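# Folding talk — notes, Domenica

open w/ the blue cloth, one corner held out, rest bunched. Leave up while people sit down

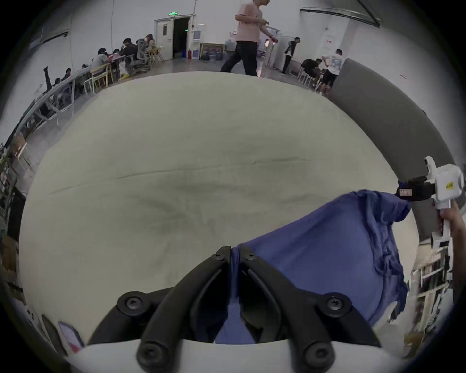 ## 1. Corners first

- find a corner, THEN the next one along. dont shake it out yet
- padded surface under — wrinkles show up nice on cream
- ask: who folds on the bed? hands up

## 2. Flat, then half

- smooth from middle out
- Mwende's bit on the Hamel towels, 48 in a batch (keep it short!!)
- skip fitted sheets if we're past 17 mins
- handouts by teh door, 200 printed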